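My project was meant to be on flash cards. I changed it in July, after I'd already made 60 of them, so if the front half of my workbook doesn't match the back half, sorry about that!

What I ended up looking at was how people in my year get ready for the reading aloud part of the Hellberg language test. You get a page of text, two minutes to look it over, and then you read it to an examiner who doesn't react at all (mine had a cough, which I took personally). I wanted to know if reading the same passage over and over is any better than reading lots of different ones once each.

I got 10 people from the Nendby campus to help. Half of them had a single passage, the one on the Gosling ferry, and read it out every day. The other half got a new passage every time from the Bilia reader, which the library has on the low shelf near the photocopier. All up the Bilia passages came to 1,356 words, and I typed every one of them in myself because the scans were hopeless.

At the end everybody read a passage they'd never seen. I marked down stumbles, skipped words and places where they stopped for breath in the middle of a phrase. The same-passage group were lovely to listen to on the ferry one, really smooth, and then went straight back to stumbling on the new one. The Bilia group were rougher the whole way through but lost their place less on the unseen text. They also looked up more. I hadn't planned to mark that, so I only have it for the last few readers.

I do have some doubts. My groups were tiny, and I let people choose which one they joined, so the keen readers may well have picked the Bilia pile. One person read the wrong passage on the Friday and I kept their results in. And I was doing the marking on my own - a second marker would have caught things I missed, especially with the fast readers, where I was still writing down one stumble when the next came along.

If I did it again I'd record everyone and mark from the recording. I'd also try a mixed group, with a familiar passage to warm up and then a new one, because a few people told me they felt braver once they'd read something they knew. My supervisor thinks that could be a whole project by itself. I've kept the flash cards just in case.
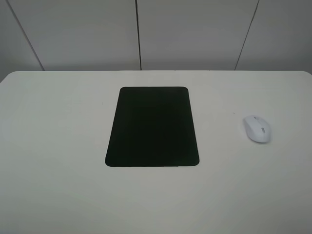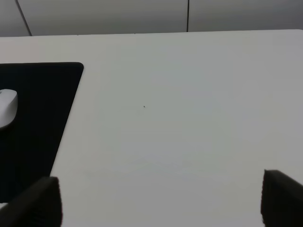 White tabletop, grey wall behind

14 shares | 3 comments

Comments

I was in the ferry group and I can still say the first paragraph in my sleep.

Did you count it as a stumble if they went back and fixed it? We had a big argument over that in our class.

Good read, thanks for putting it up. Is the Bilia reader the green one or the newer one?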